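Tatell Hand-Held Grippers: Questions About the December Finger Fault
Last updated 4/6/26

What went wrong?
The fingers stopped closing all the way. The trigger moved, the software logged a closed grip, and the sponge stayed on the table. We recorded 3,893 sponge-to-rack takes on the Nindus task before anyone compared the log with the video, and 755 of them show a confident grip on nothing.

Was it a software bug?
We spent a week hoping so. The cause was a threaded insert that had worked its way out of the plastic and let the finger mount tilt. Software got an apology.

Is anyone at risk?
Pinched skin is the main worry. A loose finger can snap shut when the insert slips, so keep your free hand out of the gap. One person did not and now wears a bandage with good grace.

Which units are affected?
Any pair with a serial number ending below 76. If the label has rubbed off, treat the pair as affected.

How do I check mine?
Hold the body still and wiggle each finger sideways. If it moves, stop using it. Then look at the brass insert - it should sit flush.

Can I just glue it?
Please don't. Sqalli tried, and now owns a gripper that is permanently undecided.

My fingertips are scratched. Is that the same fault?
No. Scuffed edges come from hitting the table, and everyone hits the table. Replace them when they start to shed plastic.

What happens to the bad takes?
Eson is relabeling them as failed grasps, a category in which we are suddenly very well stocked.

How long does a repair take?
Allow 4 working days, plus shipping. Send both grippers, even if only one wobbles.

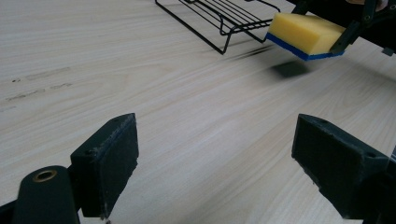
After a repair, run the sponge task slowly a few times before you record anything, and check the video against the log each time. If the two disagree, believe the video and send the pair back to us.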